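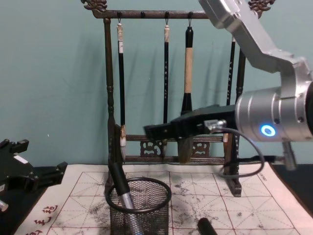
The calligraphy evening in Holloway starts at 5, and the teacher comes early to prepare her table. She has taught this small group since January and she asked us not to print her name.

"People want to talk about ink," she says. "I prefer to talk about how the brush is kept." In her opinion a brush should hang with the hair down, so the water goes away from the glue. "If you leave it standing in a cup, after one winter it is finished."

Her students practice on water-writing cloth with a red grid. She likes it for beginners, for the strokes fade and they become less afraid. "On paper they think about the price — on the cloth they only write."

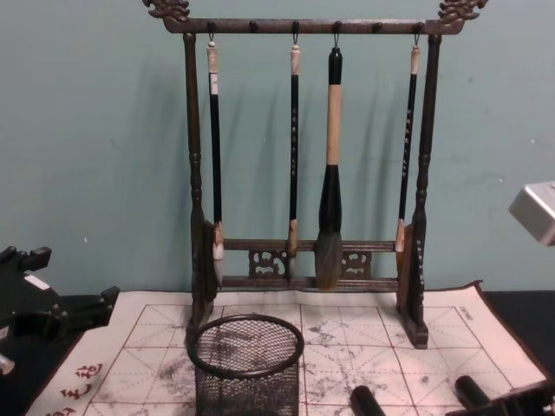
Four brushes on the rack, the largest with a full gray-brown head.

Which one should a new student buy? She recommends a slim one and 2 months of patience. "The big brush is for later. Everybody asks for it first."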